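Straps, Shoulders and Long Afternoons on Your Feet
By Loredana Valentini

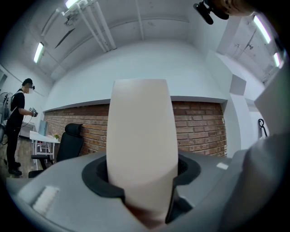

Straps over both shoulders, and both hands in front at the waist.

After the April issue I had more mail about aching shoulders than about anything else I've written for this newsletter, including the parking, and I didn't think anything could beat the parking! So I promised I'd come back to the subject of wearing things on your back while you stand and work, and I'm sorry it has taken me until summer to do it.

I went to see Yaa Korletey at Prilura, who fits people for packs and frames all day long. She had me put on an empty frame and walk up and down the hall, and within a minute she had spotted that my left strap was a good inch longer than my right. I've been wearing bags that way since college, I think. Her advice is to loosen both straps completely before you put the frame on, settle it high on your back, and then pull the two straps down together. Most of us yank one, wriggle a bit, and yank the other (guilty).

If you have a cable hanging from your pack, leave enough slack that you can reach forward and turn, but tuck up any loop that drops low enough to catch on a chair arm. A bit of soft hook-and-loop tape does the job nicely. Olumide Akpan upstairs buys it by the roll and will cut you a piece if you ask.

Then there's what you do with your hands. Holding something small in front of your waist feels like no work at all, and that is how a whole afternoon slips by with your elbows locked. Yaa suggests letting your arms hang and shaking them out every time you finish a task, and taking the pack right off whenever you stop for coffee. The same goes for anything strapped around your head. Give your neck a slow turn each way once it's off, and have a drink of water while you're at it.

Shoes deserve a column of their own, and Sølve Aasen has kindly said he'll write it. He wants to hear which pairs have held up for you on hard floors, so please send him a note, and do tell him how long you've had them.

Yaa will be in the Eide room on 7/20/26, right after lunch, for anyone who would like their straps checked. Bring the pack you really use, with its usual load in it, and wear what you normally wear to work. There's no sign-up sheet, so just come by, and I'll be the one near the door with my left strap finally the right length.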